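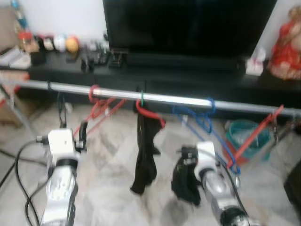 Equipment cabinet replacement, Ciltotgate community centre
Progress report to the Gundier small works fund, to the end of May

Thank you, first of all, for your patience with the gap between our last report and this one. We had hoped to write sooner, but the cabinets came in two deliveries and we wanted to be able to tell you about both of them properly.

When we last wrote, the old open frame was still standing in the hall storeroom with everything bolted to it, and we had only just settled on the model to replace it. We have now put up four of the five wall cabinets covered by your grant. The main one, in the storeroom, went up first and took the longest, as the wall behind it turned out softer than we'd been told and we had a backing board made to spread the weight. It is a lovely solid thing now, and you can lean on it without a creak.

The patch panels are in as well. Between them the cabinets will carry 144 ports when the job is finished, which is plenty for the classrooms, the office, the hall and the little kitchen that everyone forgets needs a phone. Every port in the four finished cabinets has been tested and labelled at both ends. We used printed labels this time. The handwritten ones on the old frame had faded to the point where tracing a cable meant one person wiggling it and another person shouting from down the corridor, and we don't miss that at all.

Heat was the worry you raised with us in your reply to the first report, and you were right to raise it. The storeroom gets the afternoon sun and has one small window. We chose cabinets with a fan in the top and vents in both doors, and after watching the temperature for a while we moved the heaviest switch down two spaces to give it some air. On the warmest afternoon so far the inside reached 25 degrees, and we're very comfortable with that figure. 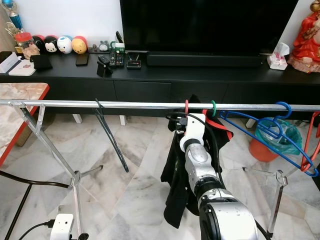 The fans do make a bit of a hum, mind you. In the storeroom it hardly matters, but the cabinet outside the reading room was noticeable to people sitting near it, so we have fitted a slower fan there and put rubber washers under the mounting bolts. It's much better – still not silent, but you have to listen for it.

On the money side, we have kept within the budget lines you approved. The backing board and the slower fan were both extras, and we paid for them out of the contingency. We have $3000 still unspent, which is set aside for the last cabinet, its patch leads and the electrician's final visit.

That last cabinet is the one part of the job running behind. It arrived from Arkovham with a bent side panel and a lock that wouldn't turn, and we sent it back the same week. They were very decent about it, and a new one has been promised. We also asked Ševčík, the firm doing our cabling, whether we should go ahead and pull the cables in the meantime.

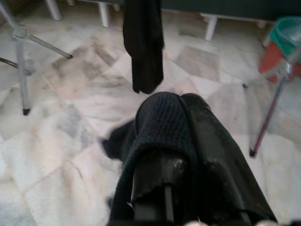

Ševčík replied that it would be wiser to wait, as cables left coiled on the floor of that passage were bound to be stepped on, and the whole run could be pulled and finished in one day once the cabinet was on the wall. They added that they would hold a Monday for us and wouldn't charge for the change. We were glad to take that advice.

Still to do, then, are the final cabinet, the cables in the back passage, and a short handover session for the office staff so they know which doors are locked and where the keys live. The old frame will be offered to anyone nearby who can use it, and if your fund knows of another hall that's looking, please do pass on our details. We'll write again when the last port is tested, and send the receipts along with that report.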